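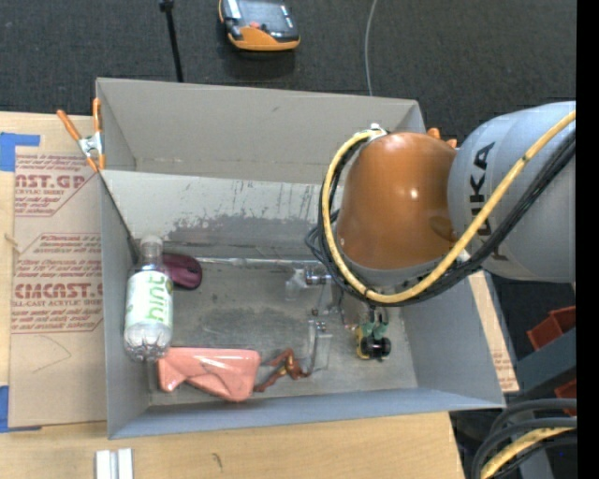 Does a more expensive gripper controller pick more objects out of a cluttered bin? By less than its makers suggest, and in our trials the gap nearly closed once both controllers were given the same camera view.

### 4.2 Controller comparison

We ran the Drudero and Fimico controllers on the same arm, with the same clear-fingered gripper, over a gray bin holding a small mixed set of household items and toys (Figure 3). Each controller was given 697 pick attempts. A pick counted only if the object cleared the rim and stayed in the fingers for 2 seconds.

The Fimico literature makes much of its 2000 Hz force loop. We could not find what that rate buys. Slowing the loop did not change the number of dropped objects by more than the spread between repeat runs, and the failures we logged were mostly decided before contact, when the planner chose a bad approach near a wall. No force loop repairs that.

Transparent items deserve a separate complaint. A clear bottle resting against the side of a bin is an ordinary thing to ask a robot to pick up, yet the Steinbach benchmark leaves such items out, and both vendors quote Steinbach scores. We suspect those scores would drop if bottles were put back in.

**Figure 3.** Bin used in the controller comparison, with the KUKA arm reaching in from the right. The bottle leans on the left wall; a computer mouse lies partly behind its neck. Clamps with orange tips are fitted at the upper corners.

One caution applies to our own numbers. The Kokico camera driver was updated in July, after the first 64 attempts with Drudero. We kept those attempts in the totals. Removing them moves the result slightly in Drudero's favor, and a reader who distrusts the comparison on that ground has a fair point.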